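Boletín interno del grupo Nakau, octubre

Manipulación a dos brazos: por fin números

Vamos con prisa porque el cierre era a las 12:00 y este texto tenía que haber llegado antes. Resumen para quien solo lea el primer párrafo: el método nuevo de reparto entre brazos (lo seguimos llamando Jin, hasta que alguien proponga otra cosa) pasa del 35 % de episodios válidos a algo con lo que ya se puede trabajar. Detalles abajo.

La tarea es la de siempre, material verde fino y translúcido, dos brazos, una celda. Agarrar, levantar, doblar. Fácil de contar, fatal de hacer. El material se curva, refleja, deja ver lo de detrás, y la estimación de profundidad se va de paseo. Con piezas rígidas no teníamos este problema, con las blandas sí, y con estas el doble.

Lo que cambia con Jin: antes cada brazo tenía su propia política y se coordinaban por un reloj común. Ahora hay una sola política que mira las dos muñecas mas la vista general, y decide en cada paso quién sujeta y quién mueve. El papel puede cambiar a mitad de episodio. Parece una tontería. No lo es, casi todos los fallos antiguos venían de que los dos querían mover a la vez, sobre todo cuando las pinzas se juntan en el centro.

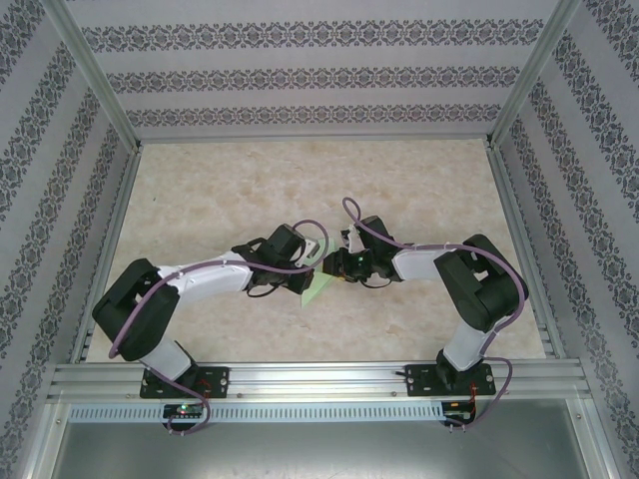

Datos y entrenamiento

239 demostraciones teleoperadas, todas en la celda de Platden. Ninguna de Skernham todavía, allí siguen con la calibración de la muñeca derecha. Soon-im Seo hizo el filtrado a mano, episodio por episodio, y tiró bastantes que a primera vista parecían buenos (pausas largas, agarres corregidos tres veces, esas cosas). Se nota muchísimo. Entrenar con todo daba peor resultado que entrenar con lo filtrado, y eso que era menos cantidad.

El fondo estampado se queda. Hubo quien pidió paredes lisas y lo probamos: con fondo liso el modelo aprende antes pero luego se cae en cuanto cambia cualquier cosa. Con los paneles de dibujo aguanta mejor. Lo mismo para la tela clara con relieve de flores, que se parece poco al verde en color pero bastante en cómo cae.

La lámina curvada es el caso dificil. Vista desde la muñeca tiene dos verdes distintos, uno casi blanco y otro mucho más intenso, y las primeras versiones lo tomaban por dos objetos. El segmentador nuevo usa el borde como pista y ahí mejora. 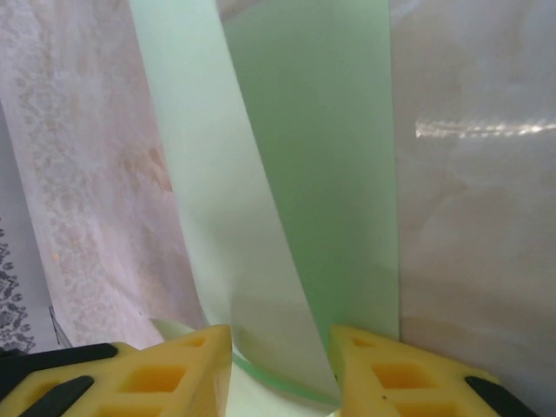 Vista de muñeca: lámina verde curvada entre los dedos, tela de flores a la izquierda.

Resultados

30 intentos por condición, sin tocar nada entre uno y otro salvo recolocar el material.

Agarre inicial: bien. Es la parte que menos nos preocupa ya.
Cambio de papel entre brazos: funciona, aunque a veces duda. Se ve en las gráficas como un diente de sierra, los dos brazos se ceden el paso y no arranca ninguno. Con un margen mínimo de 3 pasos antes de volver a cambiar casi desaparece.
Doblado: regular. El primer pliegue sale, el segundo depende mucho de cómo quedó el primero.

Pendiente, los reflejos. La superficie jaspeada brilla según el ángulo y esa banda blanca confunde al estimador cuando cae cerca del borde del material. Probamos a bajar la exposición de la cámara de muñeca, arregla eso y estropea el contraste en los verdes. De momento, aumento de datos con brillos sintéticos y a ver. Si alguien del grupo ha peleado con polarizadores en cámaras así de pequeñas, que escriba, por favor.

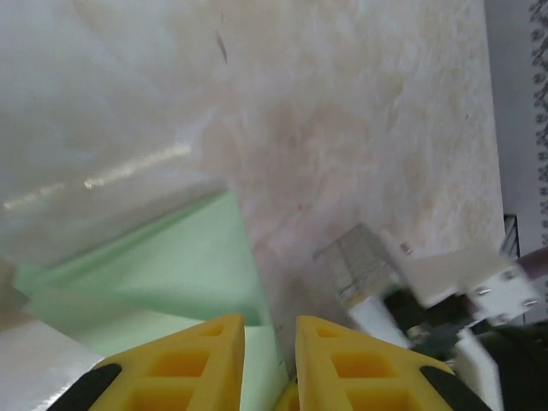
Material verde plegado sobre la superficie jaspeada, con el reflejo al fondo a la izquierda.

Qué viene ahora

Repetir la tanda en Skernham cuando terminen de calibrar. Misma política, sin reentrenar, para ver cuánto se pierde al cambiar de celda. Apuesta de la casa: bastante. Después, la comparación con reloj común pero usando los datos filtrados, que es lo que nos van a pedir los revisores en cuanto vean la tabla, y con razon.

Las configuraciones estan en el repositorio de siempre, carpeta jin. Los registros de los intentos fallidos también, no los borréis que los usamos para el análisis. Dudas sobre el filtrado, a Soon-im. Sobre el segmentador, al canal general.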